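Ticket: Returns bins, mixed small items, repeat mis-sorts
Opened by: Nerea Nieto
Site: Cedusby, returns room
Assigned: Mounir Cherkaoui
Status: open, waiting on labels

Nerea Nieto, 7:50 am
Returns bins are a mess again. Items turning up under the wrong stock line, or with no line at all. Customer (Bomora) sent back a list of 1,260 returned pieces and our Flitar count doesn't match. Short on toys, over on kitchen stuff. Need someone to look before Saturday pls.

Mounir Cherkaoui, 8:25 am
Looking. Which bins? All the metal ones or just the toy side?

Nerea Nieto, 8:31 am
Metal ones by the table. Plastic totes are fine, those go straight to the shelf.

Mounir Cherkaoui, 9:40 am
OK so first thing. Category sheet in Flitar still has "household misc" as the default. Anything keyed without a category drops in there. Toy parts with no packaging all end up as household. Explains the over/short, at least part of it.

Turned the default off. Now it makes you pick. Rodrigo already complaining it's slower, sorry Rodrigo.

Rodrigo Cordero, 9:52 am
It IS slower. Also the pick list is alphabetical and half the names make no sense. What is "block, misc, flat"? Is that the building plates?

Mounir Cherkaoui, 10:05 am
Yes, plates. Will rename. "Building plate, studded". Better?

Rodrigo Cordero, 10:07 am
Better

Svend Bech, 11:15 am
Tried a restart of the label printer, no change, labels still come out with last shift's bin number. Cleared the queue, same. Pulled the roll and put it back in, same. Don't think its the printer.

Mounir Cherkaoui, 11:30 am
Not the printer. Bin number is pulled from the session and the session doesn't close if you just walk off. You have to hit End Bin. If you don't, next person is scanning into your bin all morning. Can somebody confirm that's what happened Tuesday?

Svend Bech, 11:34 am
That would be me. Went to lunch, didn't end it. 200 pieces under my number, most of them not mine.

Mounir Cherkaoui, 11:36 am
Found them. Moving back by timestamp. Will take a while, leave that session alone till I say.

Bonifacio Segura, 1:10 pm
From the floor side. The other problem is loose items going in together. No bag, no tag. Cups, toy bits, whatever, all in the same metal bin, and then whoever scans has to guess what came from which box. Bins are fine, scratched up but fine. Don't order new ones, order bags. 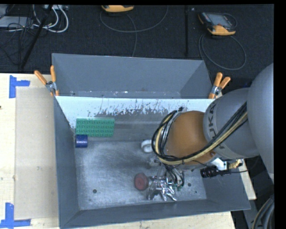
Also the green plates. They get keyed as lids. I've corrected it twice already this week. Put a picture of one on the sheet and tape it up by the scanner, people will stop guessing.

Nerea Nieto, 1:22 pm
Agree on bags. Small clear ones, zip top. Ordering today. What about mugs, same thing?

Bonifacio Segura, 1:25 pm
Mugs get paper first, then bag. One per bag. Broken ones go to damages, not in with the rest.

Mounir Cherkaoui, 2:50 pm
Where we are:
Default category off, done
Plate renamed, done
Svend's session split out, done, 2 lines left I can't place, both "cylinder, blue", no order number. Anyone?
Auto close on idle sessions, asked for it, no answer yet
Bags ordered (Nerea)
Sheet with pictures, not started

Until auto close is in, hit End Bin EVERY time. Even for coffee.

Rodrigo Cordero, 3:05 pm
Blue cylinders might be from the kids' shape set. Check the open boxes under the table, I think one was missing peices.

Mounir Cherkaoui, 3:20 pm
Checked. One box matches, other one no idea. Leaving it as unplaced. Recount once the new labels are here, keeping this open til then.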